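I've been reading the Osari results again this week, and I still think they're the most cheering thing to come out of pavement robotics this year. Funmilayo Okonkwo and Dirk Lammers trained their walker-avoidance model almost wholly on rendered streets, then tested it on a real delivery robot in August. Just 60 real clips went into the final tuning. Sixty!
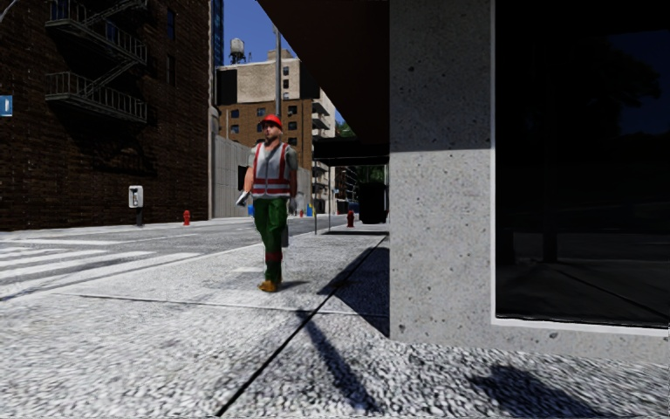 What I love is how dull the streets are. Crossings, hydrants, hard shadows across the paving, a man on foot in a hi-vis vest - the stuff a robot meets every day and older test sets mostly skipped. In 300 trial runs the robot braked late in only 2.

Thijs Boersma argues that rendered people walk too neatly, and he has a point. I'd like to see rain, prams and dogs next. But the method is cheap and the write-up is clear enough for a small lab to copy, so I hope plenty of them do.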